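**Notes for the talk, Thu 15 February (read slowly, pause after every slide)**

Slide 1. Good morning. My name is Aurélien Huet and I will speak about how we teach a cloth policy from demonstrations made by hand, without a robot arm present.

Slide 2. The question was simple. If two people record the same task in real homes, how much of it can the policy use? In October we collected 2,112 demonstrations for the Bronddale set. Every demonstration has two grippers, left and right, and each one carries its own camera. Say here: cloth is difficult because its shape is different each time you pick it up.
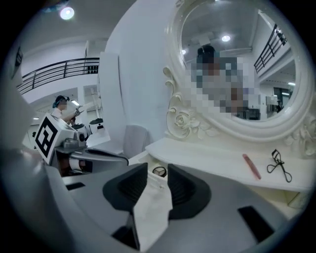

Slide 3. The relative pose between the two hands is the part I want you to remember. We first trained with each hand in its own coordinates, and the hands did not agree well on where the cloth was. After we added the pose of the other hand as an input, success on the folding task went from 20 to 70 percent. Do not read the whole table. Point only to the last row.

Slide 4. Mirrors. A mirror gives the visual tracking false points, and sometimes the trajectory jumps. Our filter, Draver, removes the segments where the jump is too large. It is a conservative filter and it also throws away some good data. I must say this before somebody asks it.

Slide 5. Amount of data. With 1,000 demonstrations we are already near the final result. More rooms helped us more than more repetitions in the same room.

If there is time: show the failure with the thick towel. Questions.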